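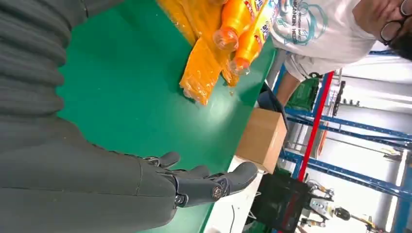
Catchment Monitoring Unit, Sivudum Water Programme

Progress report to the funder, second period
Wed 28 February
Prepared by Thenmozhi Bangera

Status: on schedule, one item carried over.

Groundwater sampling
All 66 bores in the Sayegh sub-catchment have been sampled. Nitrate and chloride results are in the database. Metals are still with the laboratory. Four bores on the eastern boundary could not be purged to a stable conductivity and will be resampled in June. Their nitrate values are flagged as provisional and are left out of the summary tables.

Loggers
The Wellov pressure loggers are reporting daily. Clock drift on the older units was corrected against the barometric record before water levels were calculated. Readings before the correction are kept in a separate file.

Data entry
The paper archive holds 2,010 field sheets, of which 582 remain to be entered. Handwriting on the earliest sheets is poor and depths are given in feet. Conversion to metres is done at entry and the original value is kept beside it.

Variation requested
We ask to move the unspent vehicle hire allocation to laboratory analysis. The total budget does not change. Approval is needed before the resampling is booked.

Next period
Complete data entry, resample the eastern bores, and issue the draft water level contours for the Matik Creek alluvium. The casing survey follows once landholder access is renewed.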